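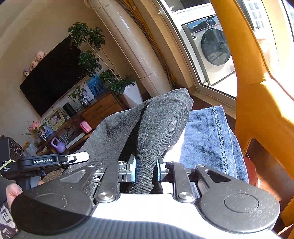

**Handout 4: gripping soft things at home**

Before you build your own gripper, practice with a hand-held one. Take a sock, close the fingers slowly, and look where the cloth makes folds. 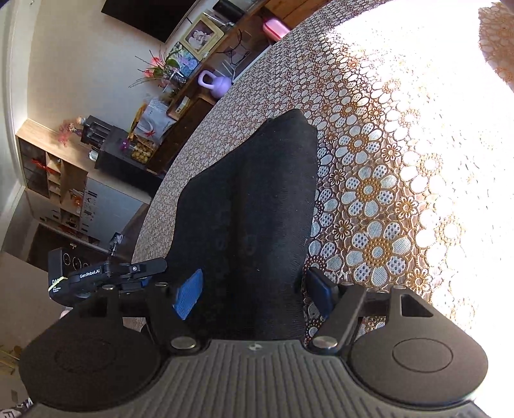

Riet Baert asked whether softer pads would permit less force. I think yes, but please measure it: 5 grips for each pad.
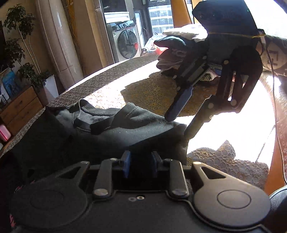 Then repeat with a bigger garment. Write in your build log:

- pad material
- place of the grip
- slip, yes or no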